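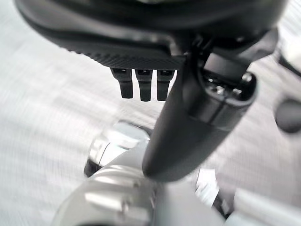

One tapered finger, three short prongs and a silver arm behind them: a close look under the ridged panel of the Natari gripper.

Gisela Urrutia keeps a head torch on a nail by the door of the Natari cell, and on Wednesday mornings it goes on before her coat comes off. The cell is stopped at seven, the isolator is locked, and for the next two hours the robot belongs to her.

I'd asked to spend a service morning with her after hearing how rarely Natari stops when it isn't meant to. I expected spreadsheets. What I got was a lesson in looking closely at small black parts, and I loved every minute of it.

The cell sorts and sets out light goods for the packing hall at Tadach, mostly small, awkward things that slide about and hook into each other. A suction cup is hopeless on half of them. So Natari has fingers, long ones that narrow to a rounded tip, and it's the fingers that get most of Urrutia's attention.

She begins at the top, where the fixings are. Every screw has a line of paint pen across the head and on to the part beside it. If the two halves of the line no longer meet, the screw has turned. It's a lovely cheap trick (the pen lives in her breast pocket) and it means she can check a whole joint with the torch and a small mirror, without putting a key anywhere near it. "Tightening something that's already tight is how you strip it," she says. "Look first, then decide if you need the key."

Then come the tips. She runs a thumbnail down each one, feeling for a flat spot. A worn tip still closes perfectly well and the software has no complaint to make, but thin pieces start to twist as they're picked up. She found that out in February, when the cell began laying things down crooked and everyone blamed the vision program. Two days went on that. The cure was a new pair of tips and a quarter of an hour.
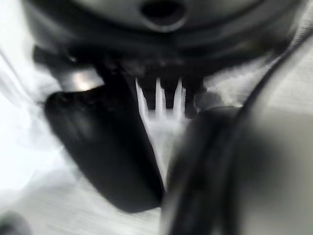 A white, fork-like piece between the two dark fingers, its tines pointing up towards the housing.

Slim pieces are the hardest thing Natari is asked to handle, and they're what Urrutia uses to set the grip. The job goes slowly. She brings the fingers in at five per cent speed, stops, moves them a hair, and goes in again, with the teach pendant hung round her neck and her nose nearly on the guard. Too wide and the piece rocks. Too tight and it bows, which you can hear as a tiny tick if the compressor next door happens to be off.

She writes the final setting by hand in a hardback book, along with the number of the tips fitted and anything odd. The number of the set on the robot when I visited was 633, and the book went back through all its predecessors in the same square handwriting. I asked whether the controller didn't store all this anyway. It does, and she uses it. But the controller won't tell you that the left tip squeaked, and the book will!

The arm itself gets less fuss. She wipes it down, listens to each joint as it turns, and sends the grease samples off to Fuentealba, the firm that put the cell in. They send back a sheet of figures. She reads the iron figure and files the rest.
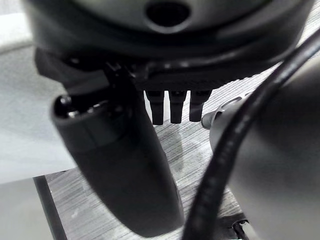

Ammont Works Review: Automation and Maintenance Department

Cables are another matter. Ask Urrutia what stops robots and she'll say "cables" before you've finished the question. Anything that runs alongside a moving gripper has to bend, and it has to bend gently, in a wide sweep, the same way each time. If a loop hangs too long it catches. If it's too short, it tugs at its connector on every turn of the wrist until a core breaks inside the jacket, where you can't see it, and then you have a fault that comes and goes with the position of the arm.

Her test is wonderfully simple. She drives the wrist to each end of its travel and stops there, then lifts the cable with one finger. There should be a little give at both ends. She bends down to look along the curve for shiny patches, which mean rubbing, and if she finds one she moves the clip and marks the old position so she can see next week whether the change was any good.

Fault code 1434, the one printed on a card above the pendant hook, is the lost gripper signal. The card has her instructions for the night shift underneath it: stop, don't reset twice, leave the arm where it is and ring me. If the arm stays where it failed, the cable stays bent the way it was bent when it failed, and she can usually find the break with a meter before her tea has cooled.

By nine the guard was shut and the lock was off. She ran the first picks at low speed with her hand on the stop button, watching the fingertips the whole time, then brought it up in steps and wrote the time in the book. The left tip had squeaked again. She wrote that down too.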